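Search this list Go

Re: [homebakers] starter keeps going flat, cold kitchen

Quick one before work, will write properly at the weekend.

Krisztina Bárány wrote:
> Mine doubles fine in September and then sulks all winter. I feed it
> 1:1:1 at night and by breakfast there are a few bubbles and a smell
> like nail polish. Flour is the same Loriven bread flour as always.
> Should I throw it out and start over?

No don't throw it out. Nail polish smell = hungry, mostly. Not dead. Mine did this two winters running.

What I'd do. Warmer water, like bath water, not hot. Swap a spoonful of the white for rye. Feed it twice a day for 5 days and don't bake with it till it's rising the same height each time. Boring but it works.

Also move it. Higher up is warmer in most kitchens, floor level is hopeless in January. Top shelf is pans and they're staying there, so the jar goes in the middle. 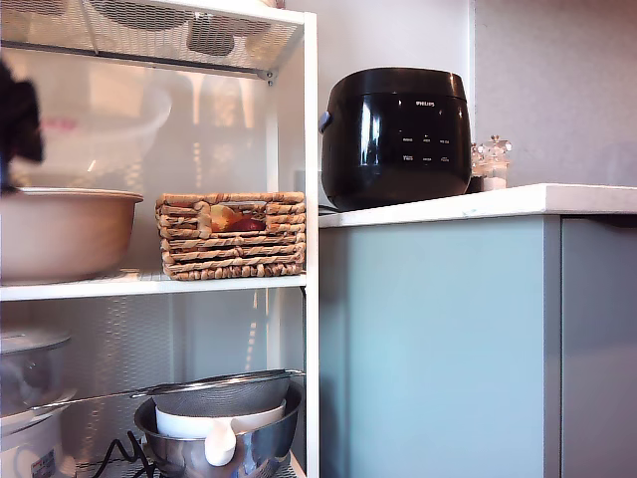 Mared Landeg wrote back off list that height made no difference in her house and what fixed it was the oven with only the light on, door open a crack. She got 86 F in there by bedtime, which is too much for me overnight, but she says fine if you feed it stiffer. So try both I guess.

On stiffer: I go 50 grams starter, 100 flour, 60 water when it's sluggish. Knead it in teh jar with a wooden spoon handle. Slower to peak, less sour, and it'll sit till you get home.

Then the dough. Everybody's recipe says 500 grams flour, 350 water, bulk four hours. Four hours in whose kitchen?? Mine took almost 222 minutes just to show any life on Sunday. Go by the look of it. You want it up by half and a bit wobbly. Clear bowl helps a lot, you can see the bubbles up the side, can't with my old china one.
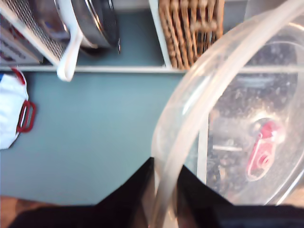
Big clear bowl, seen close to the rim

Don't add more yeast to hurry it, Arnout Baert does and his loaves taste like supermarket rolls (sorry Arnout). Longer and colder is fine if you've got the time. Overnight on the counter, shape before work, bake when you're home.

Shaping I'm no help. Still bad at it. Wet hands, not flour, is all I've got. And leave it alone for 20 minutes after the first fold, it relaxes and then you can get some tension in it. 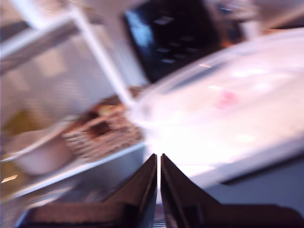
Kitchen, blurry, with something round and white

Baking: lid on for the first half, off for the rest, and go darker than you think. If the bottom burns, put a tray on the rack underneath. I used the Jurnard pot with the loose handle and it was ok, so you don't need the expensive one.

Discard goes in a tub in the fridge. Pancakes, crackers, whatever. Keeps a week easy, maybe more, I've pushed it. Smell it first.

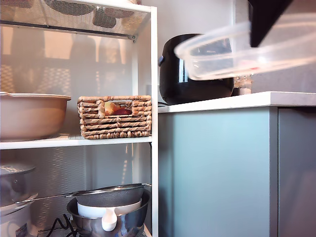
And write down what you did each time, flour, water, how long, how warm the room was. I never did and kept making the same brick every winter. Back of an envelope is fine.

Lleucu, do you still have that rye cracker recipe? The one with the seeds. Lost mine when the laptop went.

ok late now, bye

Mererid

2 replies | 0 shares
Last updated 10 January 2018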